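Table grid and kitchen bits - November set

Quick gallery from the Barnby back room, put up in a hurry Friday so forgive the order. We taped the table into squares so everything gets a spot before it goes back in the cupboards. Glenys Clegg's idea. Works better than the sticky notes did.

Full set is 77 pictures, only the sorted ones go up here. Rest when I get to it.

Notes before you scroll:
Rack stays upper left. Please don't shift it, the list goes by squares.
Cups to the right. Plates are on the Sillent shelf for now, not on the table at all.
Anything from the Ouali boxes gets wiped first, then a square.
Tape is the cheap roll, 200 ft, plenty left. If a strip peels just press it down agian - don't pull the whole line.
Ultberg drawer inserts not here yet. 14 ordered. Spoons wait till then.
If something of yours is in the wrong pile tell Glenys before we pack, not after. Last time was a mess.
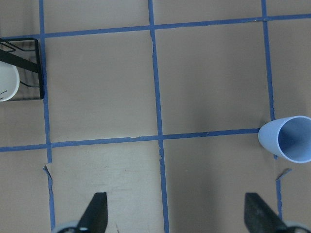
TABLE / GRID

Blue tape on tan, black rack and the blue cup. Lines wander a bit - did them by eye, no ruler. Good enough for cups.

Tape crosses over itself at the corners, thats fine, leave it. Middle squares for small stuff, one thing per square.

Shelf pictures next, numbering picks up at 56. Ask Glenys for the big files.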